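Chapter 6
Storing and Setting Out Small Parts

By the end of this chapter, students should be able to:
set out a work surface in marked areas;
choose a bin suited to the size and finish of the parts it will hold;
return parts to their bins so that the next person can find them.

Chapter 5 dealt with the stockroom, where parts are kept in quantity. The present chapter moves to the bench. Most of the time lost in small assembly work is lost in looking for things, and a bench that was tidy in the morning can be hard to use by noon. The methods given here are simple, and they apply equally to a school shop and to a factory floor.

Two pieces of equipment are used throughout the chapter. The first is the open-front parts bin, which may be stacked and which allows the contents to be seen and reached without lifting a lid. The second is colored tape, laid in straight lines to divide the surface into areas.

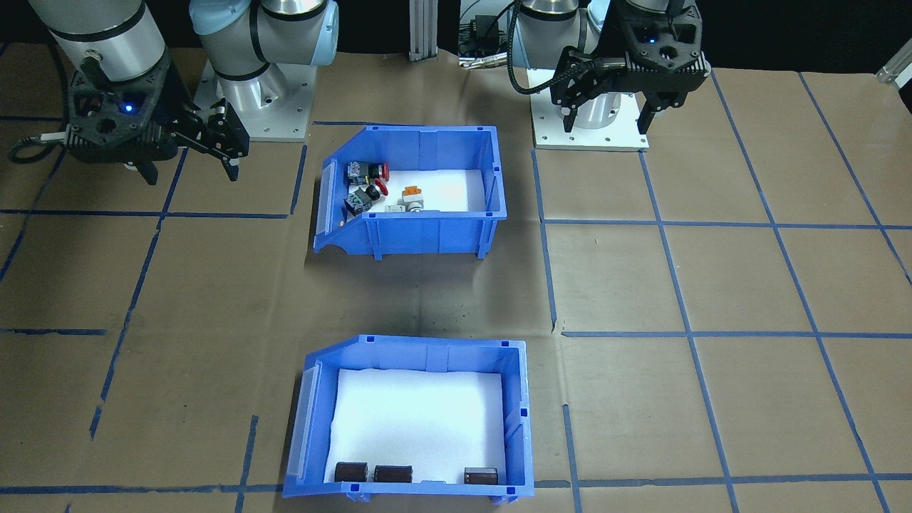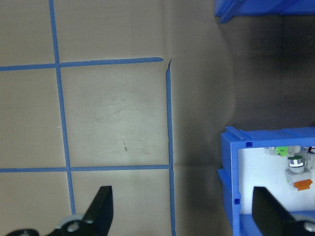
Blue bins and a work surface divided with blue tape.

A grid has no meaning until the people using it agree on one. Before any parts are brought to the bench, the group should decide which areas are for parts waiting to be used, which are for finished work, and which must stay clear. The decision should be written down and kept at the bench - memory is a poor substitute, especially where two shifts share the same surface.

Bins call for similar care. Switches, push buttons and other small electrical parts should not be mixed with heavy metal pieces, which can scratch or crack them. A soft lining in the bottom of the bin protects the finish and keeps parts from sliding. Labels belong on the front, where they can be read from a normal standing position, and should be changed whenever the contents change.

Section 6.1 covers the marking of the surface. Section 6.2 covers bins, linings and labels. Section 6.3 follows a trainee, Geetha Hegde, through the reorganization of a bench at the Treloar training shop, and includes the parts list she prepared in March. Students should read the list before attempting the 9 exercises at the end of the chapter.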